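Landwood Letter Exchange
Frequently Asked Questions

Welcome, and thank you for stopping by! We get a lot of the same questions every September when the new sign-ups come in, so I've tried to gather them up on one page. If yours isn't answered, write to me (Sheyla Chambi, the address is on the Contact page) and I'll get back to you, usually in the evening after the dishes are done.

What is the Letter Exchange?

It's a pen pal program for grown-ups. We match people who would like to write and receive real letters, on paper, through the mail. It was started by Ingvild Nygård out of her kitchen in Landwood with 26 people she had mostly talked into it, and we now have 2,423 members on the list. Some write once a season and some write every week, and we have a few pairs who have been at it so long that they know each other's grandchildren by name.

Who can join?

Anyone 18 or over with a mailing address. You don't have to live near Landwood, and you don't have to be a good writer, whatever that means. A good many of our members hadn't written a letter since summer camp.

How much does it cost?

Ten dollars a year, and that goes to printing the newsletter and mailing out the welcome packets. Stamps and paper are up to you. If the fee is a hardship, leave that line blank on the form and we'll sign you up all the same, no questions.

How do you choose my pen pal?

By hand, with the forms spread out all over the dining table. We look at how often you'd like to write, then at your interests, and then at the box marked "Anything else?", which is my favorite part and which I wish more people would fill in. "I like gardening" doesn't give me a lot to go on. "I've been trying to grow one decent melon for six years" got a member from Fernon a match the same afternoon!

How long will I wait for a match?

Three weeks is typical. In the fall it can stretch to five or so, as that's our busy time. Please don't fill out a second form while you wait, it only puts you in the pile twice and then I have to work out which one of you is real.

What should I write with?

Whatever you like and whatever your pen pal can read. Ballpoint is fine, gel pens are lovely but some of them smear if you're left-handed like me, and fine-tip markers are wonderful for envelopes but tend to bleed through thin paper. Pencil fades and rubs in the mail, so if you draft in pencil, go over it in ink and give the ink a good few minutes before you erase underneath.

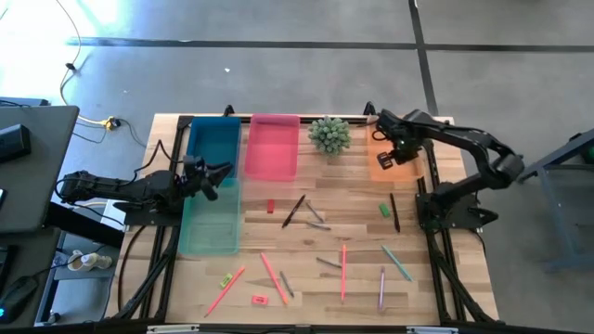 Paper matters a little more than people expect. If you plan to write on both sides, get something heavier than copier paper, or put a dark sheet behind the page and see how much shows. Typed letters are welcome too, especially if your hands give you trouble. Just sign your name at the bottom in your own writing if you can.

I've got my match and I have no idea what to say. Help?

Oh, this happens to everybody. Start with where you're sitting and what you had for lunch. Ask two questions, so there's something to answer, and stop when you run out. One page is plenty for a first letter. Ingvild's first one was mainly about a broken gutter and it led to 58 letters back and forth.

My pen pal hasn't answered. What now?

Give it a month, and longer if it's going overseas. Then send a short, friendly postcard. If you still don't hear anything, let me know and I'll check in with them. People get sick, or move, or get shy about having taken so long. We can always rematch you.

Can I send gifts?

Small flat things, sure: seeds (inside the country only), recipes, tea bags, stickers, a pressed leaf. Please don't send money, and please don't ask for any. If a pen pal asks you for money, tell me right away.

Do I have to give out my home address?

No. A post office box works, and plenty of our members use one. We can also forward your first two letters through the Landwood box while you get to know each other.

How do I change my address or take a break?

Send me a note with your old address and your new one, both please. For a break, tell me and tell your pen pal, and we'll hold your spot for up to a year.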